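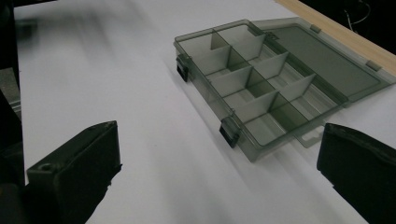 Figure 2. Divided organiser box with the lid folded back.

9 Setting up price alerts and sell orders

This section explains how to set alerts and standing sell orders on shares held in a Munesent dealing account. It applies to the desktop version of the software. The mobile version can show and cancel orders but cannot create them.

Before you start

You will need a verified account, at least one settled holding and your six-character dealing code. Shares bought but not yet settled appear in grey in the Holdings list and cannot be attached to a sell order. Alerts can be set on any share, held or not.

If your account is run by an adviser, check the Permissions page first. An account marked "View and alert" allows alerts only. To change the marking, both the account holder and the adviser must sign form 242 and return it through the Documents page.

9.1 Creating a price alert

1. Open Holdings and select the share. For a share you do not own, use Find and then select Add to watchlist.

2. Select Alerts, then New.

3. Choose Rises above or Falls below.

4. Enter the trigger price in pence. For shares priced in another currency, enter the price in that currency. The software does not convert it.

5. Choose how you want to be told: on screen, by email or both.

6. Select Save. The alert appears in the list with the status Waiting.

Note: Alerts use the mid price, halfway between the buying and selling prices. The price you receive when you sell will normally be lower than the mid price, and on thinly traded shares the gap can be wide.

Note: An alert fires once and then changes to Done. To use it again, open it and select Reset.

9.2 Creating a limit sell order

A limit sell order sells your shares only at the price you set or better. It may never be filled.

1. In Holdings, select the share and then Sell.

2. Under Order type, choose Limit. The default is At best, which sells straight away at the price available.

3. Enter the number of shares. To sell the whole holding, tick All settled shares. If more shares settle later, they are not added to the order.

4. Enter the limit price. A warning appears if it is below the current selling price. In that case the order is likely to be filled as soon as it is placed.

5. Choose an expiry. Day orders end when the market closes. Dated orders end at the close on the date you pick.

6. Select Preview. Check the share name, the number of shares, the limit price and the estimated charges.

7. Enter your dealing code and select Place order.

Caution: Pence and pounds are not interchangeable. A limit typed as 30.00 in a pence field is thirty pence. To set a limit of thirty pounds, enter 3000.

9.3 Creating a stop order

A stop order becomes an at-best sell order once the selling price falls to the level you set. It is meant to limit a loss or protect part of a gain.

1. Follow steps 1 to 3 of section 9.2, choosing Stop as the order type.

2. Enter the stop price. It must be below the current selling price, or the order will be refused.

3. If you want the stop to move up with the share price, tick Trailing and enter the distance in pence. The stop moves up only. It does not move back down when the price falls.

4. Choose an expiry, preview the order and place it as before.

Caution: A stop order does not guarantee a price. If a share opens well below its last close – after a profit warning, for example – the order is filled at the opening price or lower.

Caution: Stops are not adjusted for dividends. A share usually drops by something close to the dividend on the day it goes ex-dividend, and a tight stop may be set off by this alone. Check the ex-dividend date on the share's Details page.

9.4 Share splits and other company events

All open orders on a share are cancelled at the close before a split, consolidation or takeover takes effect. You will be sent a message with the status Cancelled – event. The orders are not put back. Once the new holding appears, create them again using the new number of shares and a new price.

Alerts are kept, but the trigger price is left as it was. Delete or edit any that no longer make sense.

9.5 Checking and cancelling orders

1. Open Orders and select the Open tab.

2. Select the order. Its history shows when it was placed, any changes and any part fills.

3. To cancel, select Cancel order and enter your dealing code.

4. Wait for the status to change from Cancel sent to Cancelled. Until it does, the order can still be filled.

If an order has been partly filled, cancelling stops the remainder only. Shares already sold stay sold, and the contract note for them is placed in Documents.

9.6 Messages

Limit too far from market. The price is outside the range accepted by the exchange. Use an alert in its place, or set a nearer limit.

Holding reserved. The shares are already attached to another sell order. The same shares cannot carry a limit and a stop together. Cancel one before placing the other.

Price delayed. The live feed has dropped and the price shown may be out of date. Alerts are paused until it returns. Orders already placed are held by the dealing desk and are not affected.

Code locked. The dealing code has been entered wrongly too many times. Request a new one under Security. Open orders remain in force while the code is locked.

Section 10 covers tax statements and the record of gains and losses.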